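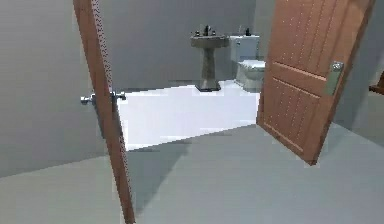 How often should you clean the toilet cistern, as opposed to the toilet?

Twice a year is plenty for most households, and once is still more than the cistern was expecting. If you're on tank or bore water, make it every three months.

The bowl gets all the attention. It has its own brushes, its own aisle at the supermarket and its own family arguments. The cistern sits behind it with the lid on, collecting silt and a thin brown slime, and gets looked at when something starts hissing at two in the morning. By then you're calling a plumber, who will charge you a call-out fee to tell you what you could have seen by lifting the lid.

My own education came in a rented unit with a cistern that ran all night. I put up with it for most of a winter. The eventual culprit was a bit of grit the size of a sesame seed, sitting under the outlet washer like it was paying the rent.

What you'll need

A bucket
An old towel you have stopped having feelings about
Rubber gloves
A big sponge
A soft brush and an old toothbrush
White vinegar, two litres
A torch
Food colouring, for the test at the end

You don't need bleach, and you particularly don't need one of those blue tablets that go in the tank. Bleach left sitting in a cistern is hard on rubber, and the rubber is the bit keeping the water bill down. Never mix bleach with vinegar, either. That combination gives off chlorine gas, and a bathroom is a poor place to find out how good your exhaust fan is.

Step 1. Take the lid off properly

On older cisterns the lid just lifts. On most dual flush models the button is attached, or the button housing is screwed down through the lid, and heaving at it will break something. Press around the rim of the button and see if it turns anticlockwise. Some pop off with a fingernail.

Put the lid flat on the towel, on the floor, well away from your feet. Don't balance it on the edge of the basin. Replacement lids for discontinued cisterns are sold by people who know exactly what they've got. I once paid 80 dollars for a second-hand one in a colour the seller called champagne and my household calls denture.

Step 2. Turn off the water

The isolating tap is usually on the wall, low down to one side. Turn it clockwise until it stops, and stop when it does. If it hasn't been touched in fifteen years it may be stiff, in which case work it back and forth a little. If it still won't budge, leave it alone and get it replaced – a plumber's job in Australia, and a quick one. A snapped tap spindle will turn a cleaning job into an indoor water feature.

Flush on full once the tap is off. Most of the water will go. Sponge out what's left into the bucket, silt and all.

Step 3. Have a look before you scrub

Use the torch. Fine brown sediment on the bottom is normal. Orange staining is iron, common on bore water. Black slime is generally a mix of mould and bacteria, and looks worse than it is. White crust is scale.

Black smears that come off on your glove like boot polish are something else. That's the rubber breaking down, and the washer wants replacing no matter how well you clean around it.

Take a photo of the innards now with your phone. You're not going to dismantle much, but a small hose that has come off its clip looks very much like a small hose that never had one.

Step 4. Vinegar, then patience

Pour in the vinegar and top it up with tap water from the bucket until the worst of the staining is covered. Rinse the bucket first, obviously. Leave it for an hour. Heavy scale might need three.

I've tried the branded descalers. Liltumari smells like a lemon that went to private school, and does roughly what vinegar does. Jamix fizzes a lot, which is good for morale. Jemix, sold in an almost identical bottle, is a drain cleaner and should go nowhere near a cistern, so read the label with your glasses on.

Step 5. Scrub, gently

Do the walls with the soft brush and save the toothbrush for the fittings. Don't lean on the inlet valve or bend the float arm, if yours has one. Adjusting a float by accident is easy, and adjusting it back takes the rest of the afternoon.

Lift the outlet valve if it comes out without force (often a quarter turn) and wipe both the rubber washer and the seat underneath. Run a gloved finger right around the seat. If you feel grit, you've found your running toilet.

Step 6. Refill and rinse

Put everything back, check it against your photo and open the tap slowly. Let the cistern fill, flush, and do that twice more. The water line should settle a couple of centimetres below the top of the overflow tube. Before you put the lid back, watch it for a minute and make sure the inlet shuts off.

Step 7. The food colouring test

Add ten drops to the cistern and leave the toilet alone for half an hour. Tell the household. If colour turns up in the bowl without anyone flushing, the outlet washer is leaking. Take the old one to the shop when you buy the new one, as there are dozens of sizes and they're all nearly right.

Reader questions

Herman Tarigan wrote in to ask whether he could skip the vinegar and just flush more. No, Herman. The silt sits below the outlet and will still be there when we're both gone.

Can I use the vinegar water afterwards? Flush it through and brush the bowl while it's there. It's good on the ring at the waterline. Don't tip it on the garden.

The button sticks now. You've done the housing up too tight. Back it off a touch.

My cistern is inside the wall. Then access is through the flush plate, and there's very little room for a hand. The Simiyu ones unclip upwards. For anything else, find the manual before you start levering at the tiles.

What about septic? Two litres of vinegar twice a year won't bother it. The blue tablets are a different story, and if you have one in there now, fish it out with gloves on, because the dye takes about a week to leave your fingers.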